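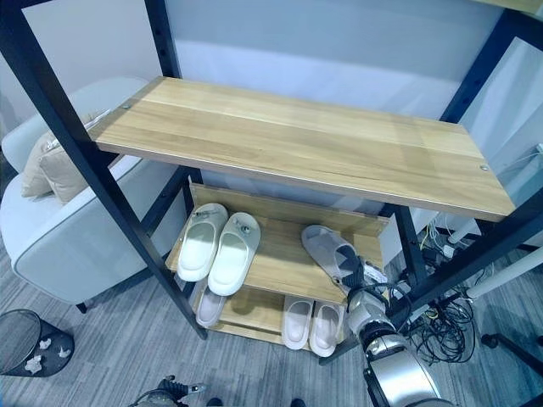
The hydrogen shell around the variable star Jutska is larger than any model allows for a star of its mass, according to Nilmini Pathirana, and it has stopped expanding on its northern side. Her group reports the result after comparing two sets of radio maps of the object, taken several years apart.

Jutska is a red giant 760 light years from Earth. Like other stars late in life, it sheds its outer layers in a slow wind of gas and dust. The wind usually spreads evenly and thins out until it can no longer be told apart from the gas between the stars. In the new maps the southern half of the shell behaves that way. The northern half ends in a sharp edge - a ridge of compressed gas with a temperature of some 800 kelvin, much warmer than the material on either side of it.

The measurements were made with the Flimach array, which has 40 dishes and was tuned to the 21-centimeter line of neutral hydrogen. Emission from the shell is faint at that wavelength and is easily lost behind hydrogen elsewhere in the Milky Way. The group subtracted the foreground using a method developed by Ermira Stojanovska, then checked the remaining signal against a blank field one degree away. The blank field showed no ridge.

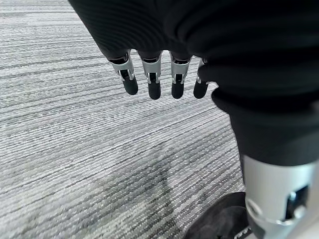
Two possible causes

The first explanation is motion. If Jutska is moving north through a dense patch of gas, the wind on that side would pile up into a bow shock. The star's measured drift across the sky is in the right direction but is slow, and the density needed to stop the wind is higher than surveys of the region suggest.

The second is an older shell. Sebastião Camargo has proposed that the star lost a large amount of mass in a brief episode in the past, and that the present wind is running into what was left behind. This would account for the temperature of the ridge. It doesn't explain why the southern side shows nothing similar, unless the earlier episode was strongly lopsided.

Spectra of the dust could separate the two cases, as grains from an older shell should have a different mix of silicates. The group has requested time on the Punamier infrared telescope for January. A further 465 hours of Flimach data, covering the fainter outer parts of the shell, have been recorded and not yet processed.

Contact the newsdesk | Copyright Trajkovski Science News | Back to top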